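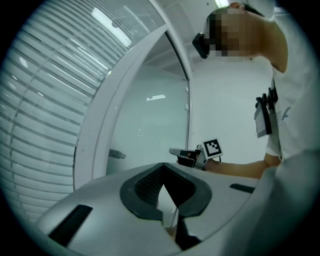 Our Visit to the Stallevwood Open Day

I had been meaning to get out to Stallevwood ever since my sister-in-law came home with one of their little step stools and would not stop talking about it, so when the notice for the open day went up on 11 July 2021 I signed us both up before lunch. It is 90 miles from our door, a good part of it on a two-lane road behind a hay truck, and we still managed to get there early enough to sit in the car and finish our coffee.

Signing in

The front office is a plain room with a long counter and a very nice rug. Everybody gets a card in a black badge holder with a clip at the top, the same sort the people who work there wear, and I was glad of the clip because I had on a blouse I didn't want pinholes in. (My sister-in-law wore hers on her purse strap and was politely asked to move it.) White T-shirts seemed to be the sensible choice for the day. It was warm in there, even with the big doors open at both ends, and I was sorry I'd brought a cardigan and had to carry it over my arm the whole way.

Our guide was Tímea Illés, who has been with the company since it was in the old building across the river. She has a lovely clear voice and she waited for the slow walkers, me included.

The sorting tables

We went first to the sorting tables, and I could have stayed there all morning. Small household things come in by the crate from the other workshops, wooden spoons and drawer knobs and coat pegs and so on, and they all have to be looked over and put in the right tray before they can be packed. It is done standing up. You lean in over the table with your head down and your arm out in front of you, and you go on like that, piece after piece, and I asked Tímea whether it was hard on the back. She said it was, a little, until they raised the tables, and now it's mostly hard on the feet.

Jolán Deák let a few of us try the spoons. There are 3 trays, one for the good ones, one for the ones that want a bit more sanding and one for the ones that go to the seconds shelf. I put a spoon in the seconds tray that had what I thought was a crack in it, and Jolán turned it over and ran her thumb along it and moved it back with the good ones. It was just the grain! I did better with the knobs.

What I noticed most was how quiet people get when they're looking closely at something. We'd all been chattering coming down the hall, and then everybody had a spoon in their hand and you could hear the fans.

Packing

Next door they pack for the shops. The boxes come flat and are folded right there, and there is a certain way of tucking the paper so that the spoons don't knock together, which Gyula Gulyás showed us twice, slowly, and which I still can't do at home with a dish towel. A full day in December can mean 400 boxes, he told us, and in summer it's a good deal calmer and they catch up on the mending and the cleaning. He had pinned a map over the bench with the towns they ship to, and a gentleman in our group found his own and was tickled pink.

I asked about the smell, a sort of sweet, nutty smell that had followed us from room to room, and it's the oil they rub into the bowls. They sell it in the shop under the name Nasov, and yes, I bought a bottle.

Lunch and the shop

Lunch was in the yard under an awning: bean soup, bread, and a plum cake that Nusrat Awan from the office had baked herself. I had two pieces. We shared a bench with Reginald Thibodeaux, a retired shop teacher who had come on the bus and who knew a great deal about lathes, and he was such good company that we nearly missed the start of the afternoon walk around the lumber racks.

The shop is small, and gets crowded if more than a handful of people go in together, so I'd go before lunch if you can. The seconds shelf is right behind the door and easy to walk past. I found a serving bowl there with a tiny dark knot near the rim, and I think it's prettier than the perfect ones.

If you go

Parking is on the grass, so wear flat shoes. There are steps down to the lumber racks with a rail on one side only. The restroom is back by the front office, a fair walk from everything else. Hand in your badge on the way out, please; we were halfway to the car when I found mine still clipped to my blouse, and Nusrat was very gracious about it when I came puffing back across the field.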